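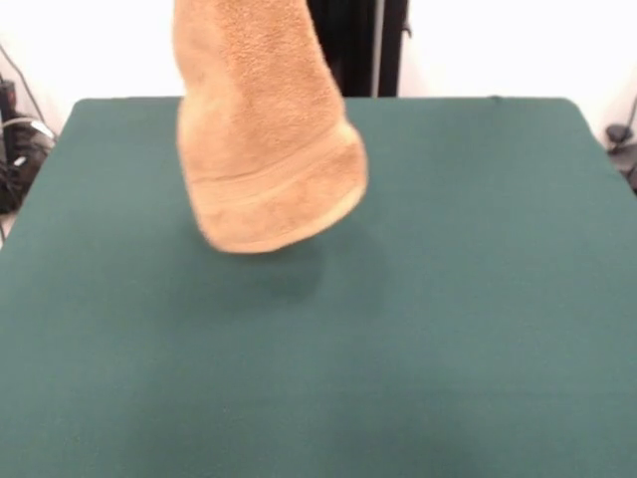
Opinion > Work > What the towel machine changes

The laundry at Stesudcombe folds for hotels, two gyms and a clinic. I worked there for 13 years, the last six as shift lead, and I was on the floor when Drondomus put in its first folding cell. People ask me whether the machine took jobs. My answer is that it took one job and changed the rest, and that management paid attention only to the first part.

A towel is a hard thing for a machine. A box has corners and stays a box. A towel picked up from a pile hangs in whatever shape it likes, and the machine has to find an edge or a corner before it can lay the thing flat. A new hire can do this within an hour without being told how. The cell needed most of a winter to get decent at it, and it still sends the odd ones to a reject bin.

That bin is what I want to talk about. Before the cell, folding was dull, but it was mixed. You got a stack of easy bath towels, then a few bad ones, then easy ones again. The easy ones were your rest. You could talk over them. Huguette Vidal folded at the table next to mine and we raised four children between us over those easy towels, in the sense that every problem was discussed there. Now the cell gets the easy towels and the people get the bin: torn hems, twisted robes, sheets that came through with a pillowcase stuck inside. Every piece needs a decision. Huguette went home more tired on fewer pieces.

The target did not take this into account. A folder used to be expected to do 200 pieces an hour. After the change the number was cut to 60, and the office thought that was generous. It was set by someone who had timed good towels and divided. When people fell short, the screen by the door showed it in red.

Corentin Baudry, the plant manager, is not a bad man. He showed me a count from one January shift, 1,204 pieces through the cell, and he was proud of it, and he had reason to be. My shoulders don't miss those pieces. I asked him how many had come back out to the bin and how long they took by hand. He didn't have that figure. The cell logged its own work and the people's work was logged only as a total.

I don't want the machine removed. I would ask for three things at any plant that is getting one. Log the rejects by type, and set the hand target from that log. Rotate people between the bin, the cell and the packing bench, so the hard pieces are shared. And let the folders say which items go to the cell in the first place. We knew by the second week that it did badly with the thick robes, and it was fed thick robes until spring.

Stesudcombe did the second of these after I left. Huguette tells me she has mornings on packing now and likes them. The red screen is still by the door.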